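Llevo desde enero con la rodilla derecha a medias y hasta ahora no había escrito nada de la rehabilitación. Me operaron del menisco en el hospital de Markport y a la semana siguiente ya estaba en la consulta de Senan Quinlan, dos calles más abajo de casa.

Las primeras sesiones duraban 40 minutos y casi todo era tumbado: contraer el cuádriceps, aguantar, soltar. Luego vino la bicicleta sin resistencia. En la sesión 19 me dejó bajar escaleras sin agarrarme, de lado primero y de frente después. Tengo 34 sesiones apuntadas en una libreta, con el dolor de cada día puesto del cero al diez.

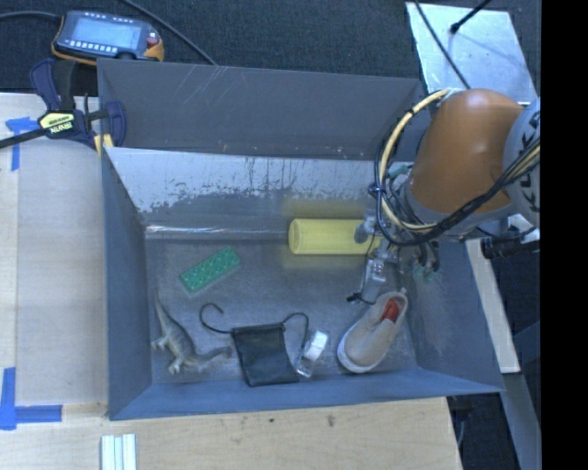
¿Cuánto se tarda en volver a correr después de una sutura de menisco? Depende de la lesión y de la fuerza que se haya recuperado; en mi caso fueron seis meses hasta el primer trote, 300 metros en llano, con permiso del cirujano.

Lo que peor llevé fue el mes de marzo. La rodilla se hinchaba por la tarde y no doblaba más que el día anterior. Senan me bajó la carga y quitó las sentadillas dos semanas. Urmas Vītola, con quien salía a correr por Tallen, me acompañaba a caminar los sábados.

Sigo yendo una vez al mes. En casa hago puentes, equilibrio a una pierna y gemelos en el escalón. La próxima revisión es en enero.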